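Trandach 20 cm Saucepan: Review

Reviewed by Ching-wen Man, February 2026

Rating: 4 out of 5

I bought the Trandach saucepan last May to replace a stainless one with a loose handle. I paid $80 for it at the kitchen shop in Sulldale. It's the 20 cm size in the range, with a glass lid included, and the model number on the box is 3940. I have used it most days since then, mainly for porridge, rice, pasta for two and reheating soup.

The body is aluminium with a non-stick coating inside and a coloured finish outside. The base is flat and has stayed flat. On my gas stove it sits evenly on the small burner, and on my sister's electric cooktop it didn't rock either. The box says it works on induction. I don't have induction, so I can't comment on that.

Heating is quick. Water for two serves of pasta comes to the boil well before I've finished chopping the onion. Milk needs watching, as it does in any pan this light. I had one bad scorch in the first week from having the flame too high, and it came off after a soak overnight with bicarb. Rice cooks well on the lowest setting with the lid on. There is a thin skin of rice on the bottom at the end, but it lifts off with a silicone spoon.
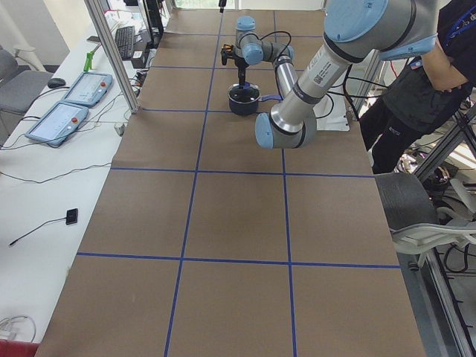
Colour was the part I dithered over. Trandach sells the saucepan in cream, charcoal and navy, and I nearly went with cream because it matched the kettle. I'm glad I didn't, as my old cream casserole shows every drip. A dark navy pan with a blue handle, like the one sitting on the brown paper, looks tidy on the stove and is easy to find in a cupboard full of silver pots. The finish on mine has picked up a few fine scratches near the base from sliding on and off the trivet. You have to tilt it to the light to see them. Tomato splashes wipe off the outside with a damp cloth if you get to them the same day.

The handle is a single long one. It's comfortable to hold and stays cool enough to grab without a mitt, provided the flame isn't licking up the side. With the pan full of water I would prefer a second small grip opposite, because it gets heavy at arm's length over the sink. My mother, who has arthritis in both hands, found it awkward once it was more than half full. If that's a concern in your house, look at the smaller size or a pot with two handles.

Pouring is average. There is a slight lip around the rim but no proper spout, and thin liquids will run down the outside if you pour slowly. Soup and custard are fine. The lid fits well and has a steam hole, although the knob gets hot and I use a tea towel on it.

The instructions say it can go in the dishwasher. I put it through a few times and then stopped, as the outside came out looking a bit chalky. Washing by hand takes a minute. I use a soft sponge and keep metal utensils out of it, and the inside coating is still smooth. If you stack your pots, put a folded tea towel between them.

I compared it in the shop with the Kao saucepan of the same size. The Kao is heavier, has a pouring lip on each side and cost $20 more. If you make a lot of gravy and sauces, it could be worth the extra. There was also a Lultau model that was cheaper, but the lid was sold separately and the handle had some movement in it on the display piece.

Trandach gives a warranty of 2 years on the coating. Keep your receipt, as the shop told me they won't process a claim without it.

Good points: heats quickly, flat base, handle stays cool, lid included.

Not so good: no spout, heavy for one hand when full, hot lid knob, outside finish dulls in the dishwasher.

I would buy it again at the same price. For a bigger household I'd go up a size, since three serves of pasta is a squeeze.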